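**Progress report to Böttcher, work package 2 (bin picking)**
April 22, 2024
Prepared by Kerstin Reinholz, Firnodholm

Picking work stopped for six working days this period after a fault on the gripper. No one was hurt. The arm is running again at reduced speed, and we expect to deliver the second set of grasp trials later in the quarter than planned. The rest of this report covers the fault, what we did about it, and what it means for the schedule.

**What happened**

During an unattended stretch of the mixed-object trials, the gripper lost air pressure on the closing side while the arm was carrying an object out of the bin. The object fell back in. The control software did not register the loss. It went on to the next pick, closed on nothing, and reported a successful grasp. It did this for 217 cycles before Keir Cruickshank came back into the room and pressed the stop.

On one of those cycles the open finger went down too far and hit the bin floor. The arm's own collision detection tripped, the software cleared the trip automatically, and the run continued. This is the part we are most concerned about. A collision trip should never be cleared without a person present, and our written procedure already said so. The automatic clear had been added for a test in an earlier phase and was left switched on.

**Cause**

Helmut Hinrichs took the gripper off and found one of the pneumatic tubes worn through on the inside of a bend, close to its fitting. The tube had been rubbing against a bracket each time the wrist turned past a certain angle. The cable loop at the wrist had also slipped, which pulled the tubes tighter than they should be. The tape holding the loop was meant to be temporary.

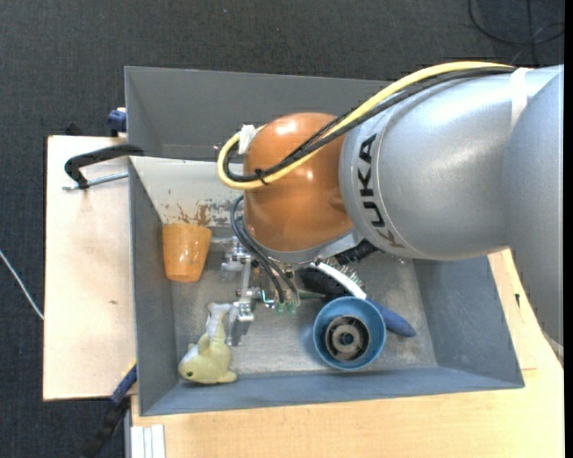
The wrist takes most of the movement in this job. Deep picks near the walls of the bin need a steep approach, and the planner tends to turn the wrist a long way to get there when a shorter route exists. Britta Sperling went back through the logs and found that the wrist passed the rubbing angle on 48 percent of picks. We have asked Temitz for a planner setting that limits this, and have put our own limit in place until they answer.

**What has been done**

- Worn tube replaced, and the others checked by hand. One more showed light marking and was replaced too.
- Automatic clearing of collision trips removed from the software. It can no longer be turned on from the operator screen.
- Pressure switch added on the closing side. If pressure drops, the arm stops where it is.
- Unattended running suspended.
- Finger tip measured after the collision. It was slightly bent and has been swapped for the spare.

**Still open**

The cable routing needs a proper bracket. Helmut has a drawing, and Pillgate has quoted for the part, but we don't have a delivery date. Until it arrives the cables are checked at the start of each shift and the arm stays at reduced speed.

The grasp results from the faulty run have been thrown out. Mwanahawa Kirui is also going over the two runs before it, as the leak may have started small. If those have to go as well, we will need to repeat almost a third of the soft-object picks - the hard-object picks were finished earlier and are not affected.

**Schedule and budget**

The parts came out of the maintenance line and no extra money is requested. Staff time for the repeat trials can be covered if the reporting date for this work package moves back by two weeks. We would like your agreement to that change before we book the lab time.

The incident form and pressure logs are available on request.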